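Filed under: Talks and Handouts / Home and Workroom

Speaker notes: The Clear Table
Oturum autumn talks, 2020-09-27

Welcome everybody, let them settle, mention the tea at the back (and the biscuits, which always go first). Say thank you to Coelho for lending us the hall again. I have 47 minutes, so I must keep an eye on the clock and not get carried away with the story about the airing cupboard.

Start with a question to the room: when did you last see the whole of your table? Wait for the laugh. Most of us own a perfectly good one and live with a small corner of it, somewhere between the post and the fruit bowl.

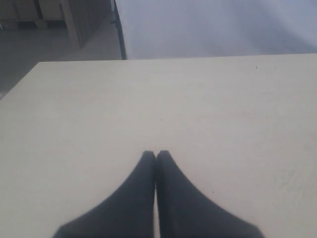
My own habit is to begin each morning with a bare top before I so much as open a letter, and I have kept it up, more or less, for years now. It takes a little stubbornness at first, I will admit, and then it becomes rather a pleasure. Point to how much room there is on a pale top like this one, right across to the far edge, and let people look at it for a moment. Mention the faint smudges over on the right as well, as pale surfaces do show everything and you only notice once the clutter has gone!

Now the wiping. Go slowly, people like to write this bit down. Damp cloth, well wrung out, from the far edge towards you in long strokes, then a dry cloth straight after. I give it 2 passes. Crumbs go into the hand, never on to the floor (my mother would have had something to say). Pass the cloths round the front row.

If somebody asks about sprays, say that warm water and a drop of washing-up liquid will do for most days, and to check the maker's advice for anything stronger. 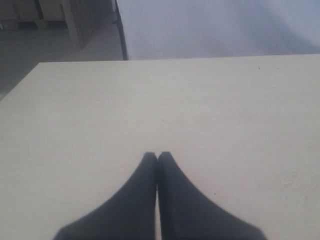
Slide 2: The cream tabletop again, with a few dark specks on it.

Pause, then ask who would fetch the cloth again and who would leave it. I am a fetcher, but be kind to the leavers.

Finish with the Gellell handout, one each, and remind them that the October talk is on drawers. Questions, then chairs back against the wall, please.

Related talks
Drawers, and What Lives in Them
The Braltix Shelf Plan: Notes and Handout
Folding Sheets on Your Own

Contact us | © Oturum | Back to top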